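**Fingertip pads: swap mid-set or finish the batch?**

**kukbridge_tess**
We're collecting pick-and-place demos with the hand-held grippers, wrist camera only. 1289 episodes so far, target is 100 a day per operator. Pads are wearing out faster than I budgeted for. Do you replace them as soon as they go, or run the set out so the data stays consistent?

**offcut**
Run it out. The policy sees the fingers in every shot, so if the pads change colour or shape halfway through you've got two datasets. I did 40 episodes on fresh pads in July and they were the odd ones out in training.

**Sabina Fakir**
Disagree. A robot in the field will have worn pads some days and new ones on others. I want both in there, labelled. We log a pad number with each episode at Fidham and it takes two seconds.

**offcut**
Labelled, sure. Most people don't label. And grip changes too — a slick pad makes the operator squeeze harder, and that goes into the width signal.

**kukbridge_tess**
Mine aren't labelled, so point taken. Any rule for when a pad is finished?
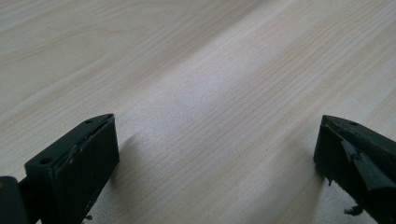

**Sabina Fakir**
My rule is per side, and I check before the first grasp with the jaws open over bare table. A scuff or a small chip near the top corner, like the left finger there, I'd keep using. The right one has a flap of padding peeling off the inner face and torn bits dangling at the bottom, so it gets changed before anyone records.

**offcut**
Agree on the right one. I'd change both and start a new set number, otherwise the two sides grip differently.

**fluvton_dan**
We do pairs as well. Set 103 onward is all matched pads. Glue choice is another thread.

**kukbridge_tess**
OK, pairs, and a pad column in the log from tomorrow.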